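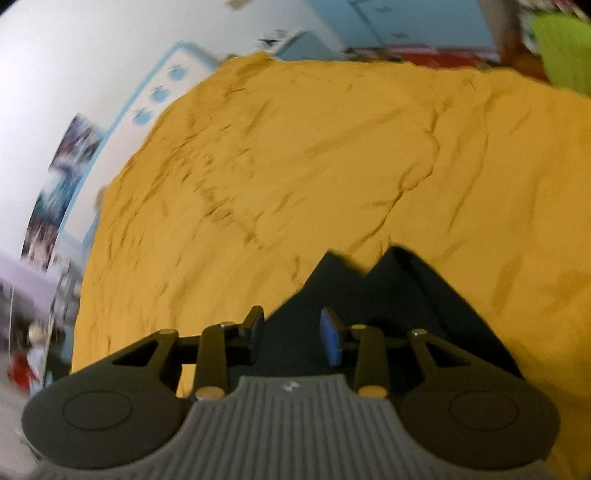

Third update to the Amovex app since February and it has quietly switched my notifications back on. All of them. Found out when the phone went off in the small hours, somewhere in the folds of a big mustard-yellow blanket, and by the time I'd dug through the creases I was wide awake and cross. It was a reminder to rate a delivery. Of a phone case.

So, settings. You go into Account, then Preferences, then something called Your Experience, and there are 3 separate switches for what I'd call the same thing. Turned them off. Closed the app, opened it again, one was back on. Did that twice more. Gave up and blocked the lot from the phone's own menu, which means I now miss the parcel alerts as well, the only ones I wanted.

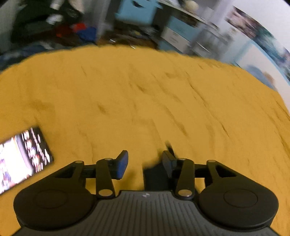 Wrote to support. Got a stock reply telling me to reinstall. Did that, lost my saved lists. Thanks.

Anyway I've moved the shopping stuff over to Prallora for now. Uglier, slower to load, but it asks once and remembers the anwser. The free version stops at 500 items and I'm nowhere near. No idea what they do with the data, havent read the policy yet, will try to this week.

If anyone knows how to get old lists out of Amovex before the account closes, comments are open. Need to go, bus.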